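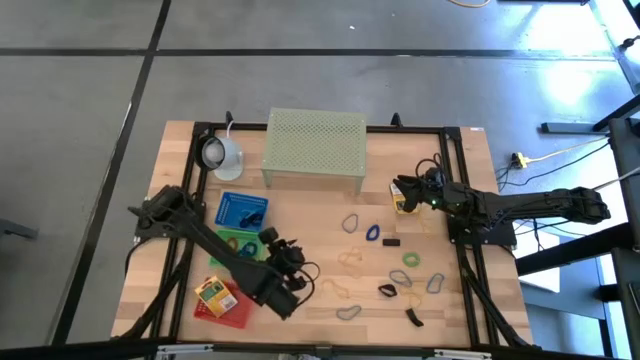 Woscombe Riser Shelf with Slotted Baskets
Item 435, sold by Rowlands Home & Desk

We've been selling the Woscombe riser for a good long while now, and it is still the thing we end up recommending when someone writes to say their craft table has gotten away from them. It's a small green perforated shelf on four legs, and you set it at the back of whatever surface you work on. Things you want to keep handy can go on top, and the space underneath is still yours to use (rulers, a phone, the mail you haven't opened yet). Add the baskets and you have somewhere to put all those rubber bands, seed packets, hair ties and bits of ribbon that otherwise spread themselves from one end of the table to the other!

The shelf is metal, punched with small holes across the top, in a soft pale green that we think goes very nicely with light wood. 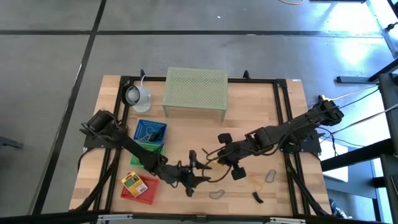
It doesn't need to be screwed down or fixed to a wall, so you can try it on the left for a week and move it to the right if that suits your elbows better. Plenty of our customers keep a lamp next to it, and we would encourage that, particularly if you like to sort small things in the evening.

The baskets

You get three plastic baskets in the full set, in red, green and blue. They have slots in the sides, so you can get a peek at what's inside before you go reaching for the wrong one. The rim is smooth and comfortable to pick up by.

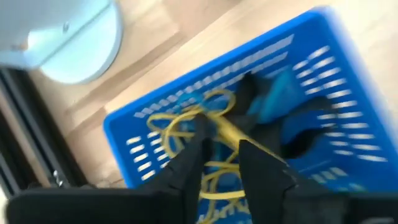
Basket in blue, with slotted sides.

If you have children helping at the table, the colors make things much easier. Bands in the red, stickers in the green, everything else in the blue, or however your house likes to run it. We only ask that you lift the baskets down before moving the shelf, and that you keep heavy items like paint cans on the floor where they belong.

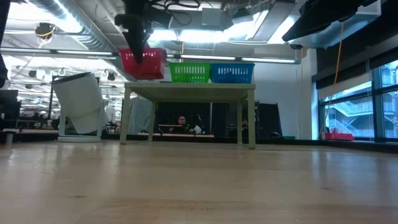
Ordering and returns

Choose the full set, or the shelf with 2 baskets if you're short on room. Extra baskets are sold singly. Orders leave our Madham warehouse every Tuesday, and you can also pick up in person at the Indton store, where we keep a shelf set up by the register. If it isn't right for your table, send it back within 90 days, in any box you have handy.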